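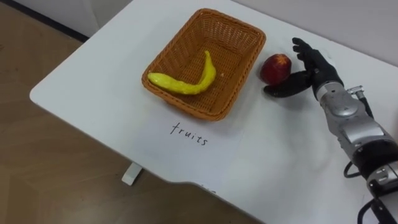 # Chapter 3: Who Pays for the Pipe?

My first job in television had very little to do with television. I was 23, I'd told everyone at home I was "going into broadcasting", and I spent my days at a regional cable company called Redden reading contracts between us and the people who made the channels. I thought I'd been punished for something. It took me most of a year to realise that those contracts were the business, and that the shows (which I loved, and still do) were more or less what got poured through it.

So that's where I'd like to start this chapter. In the last one we looked at how programs get commissioned and financed. Now we follow the money in the other direction, from the lounge room back up the line, and look at a payment that most viewers have never heard of: the carriage fee.

## 3.1 A fee you never see

A carriage fee is what a distributor pays a channel owner for the right to include that channel in its line-up. It's usually charged per subscriber, per month. If you've ever paid for a big bundle with a cooking channel you never watched, a few cents of your bill went to the cooking channel anyway. Multiply those cents by every home on the system and you have a very steady income, ratings or no ratings.

Let me give you the deal I learned on. Palamarchuk was a family-owned programmer with three channels: one sport, one movies, one a sort of gentle travel-and-gardening thing my mum adored. Redden wanted the sport. Palamarchuk would only sell the sport if we took the other two as well, and put all three in the basic tier where every customer would be paying for them. This is called **bundling**, and the bit about the basic tier is called a **penetration guarantee**. You'll meet both terms again in Chapter 5, where they get nastier.

I remember being outraged by it. My boss at the time, Sérgio Valente, was not outraged at all. He'd been on the channel side for years before he crossed over, and he told me to go away and work out what the sport channel would have to charge if it were sold by itself to only the people who wanted it. I did the sums on the back of a program guide – and the number was horrible! A small group of keen fans would have been paying several times the price, and the channel would have been one bad season away from closing.

I'm not telling you that bundling is good. I changed my mind about it at least twice while writing this book, and you'll probably do the same by the end of the unit. I'm telling you to do the sums before you get cross.

## 3.2 When the talks break down

Carriage deals run for a fixed term, and then somebody has to ring somebody. Most renewals are dull. Now and then they aren't, and the channel goes dark on the night the old deal expires. We call this a **blackout**, and it's a contest over who gets blamed. The channel runs a banner telling viewers to ring their provider. The provider puts up a slide saying the channel wants too much. Meanwhile the call centre has a terrible week.

Our main case study is the dispute between Zedari, a satellite provider, and Tirutar, which owned a handful of drama and kids' channels. It began in March with a renewal offer that neither side took seriously, and it was settled on April 29, 2021, after 32 days without a signal. You'll find the timeline at the end of the chapter, along with the two public statements, which I'd like you to read side by side. They describe the same offer, and you would hardly know it.

As you work through the case, keep an eye on these:

- what each side stood to lose for every day the channels were off
- which programs were due to air during the blackout, and who knew that beforehand
- whether subscribers had anywhere else to go
- what was said in public compared with what ended up in the signed deal

The third one deserves extra time. A customer in a city flat can switch providers over a weekend. A customer on a farm with one dish and no decent broadband can't, and both companies knew exactly how many of those customers there were.

## 3.3 Before you read on

Grab a recent pay television bill if there's one in the house (ask your parents or your landlord nicely) and see whether it lists any surcharge for sport or local channels. Plenty of providers started breaking these out as separate lines so that customers could see who was pushing the price up. Bring it to class with the name blacked out. We'll use it in Exercise 3.1, where you'll try to split a monthly charge into programming, network and everything else, and then argue with the person beside you about the everything else.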